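Clenavholm Esports Club
Minutes of the general meeting, April 2023

Present: Marijke Vermeulen (chair), Hendrik Geerts, Lorena Urrutia, Imtiaz Samarakoon (minutes)
Apologies: Hartmut Thiele

1. Minutes of the January meeting
Accepted with one correction. Hendrik did not "agree" to coach the second roster. He said he would think about it, and he is still thinking about it.

2. Plerkonley league
Marijke passed on the league's offer of a place in the summer division. The entry fee is 30 dollars per player, and the league describes the prize pool as "to be confirmed." Lorena asked who would be confirming it. Marijke had put the same question to the organizers and received a link to their logo pack.

Hendrik supports entering. In his view the first roster needs matches against teams it doesn't already know, and scrims are no substitute. Lorena pointed out that the same case was made for the winter cup, where we played 2 matches and won the second by forfeit. Hendrik said a forfeit counts. The minute-taker records that it does count, in the standings.

Agreed: Marijke will ask for the prize terms and the refund policy in writing. No fees will be paid until both have arrived.

3. Sponsorship proposal from Flornar
Flornar would like its name on the team jerseys and in the stream overlay. In return it offers discount codes. Hartmut had sent a note ahead of the meeting calling this "a real partnership." Lorena has read the draft contract and could not find any point at which Flornar gives the club money. There is also a clause requiring players to post about the product every week, including weeks without matches.

Imtiaz asked whether any of the players had tried the product. Two had. Neither wished to be quoted.

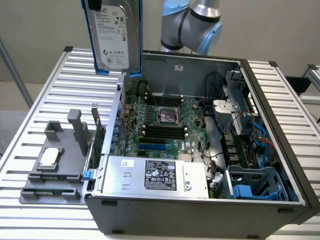
Marijke felt we should not turn down the only sponsor to write to us this year. Lorena replied that a sponsor who pays nothing is a customer we are advertising for free – and that the jerseys would still be printed at our cost. After some back and forth it was decided to answer politely, strike the posting clause and ask for a cash figure. Hartmut to draft, Lorena to read it before it goes out.

4. Roster and practice
Nel has asked to move from support to in-game leader. Hendrik is in favor and says the calls have been better in recent scrims. Asked how he measures this, he said you can hear it. Lorena asked for recordings. Hendrik will save the voice comms from the next few sessions so that others can hear it too.

Practice start times were discussed again. Players are still logging in up to 30 minutes late, then asking for the session to run over. Marijke will send a reminder. This is the same reminder as in January, and Imtiaz doubts it will do more the second time. Hendrik proposed that anyone late sits out the first map. Agreed on trial.

5. Other business
Hendrik would like a sports psychologist. Noted.

Next meeting after the league replies, if it does.

Minutes: I. Samarakoon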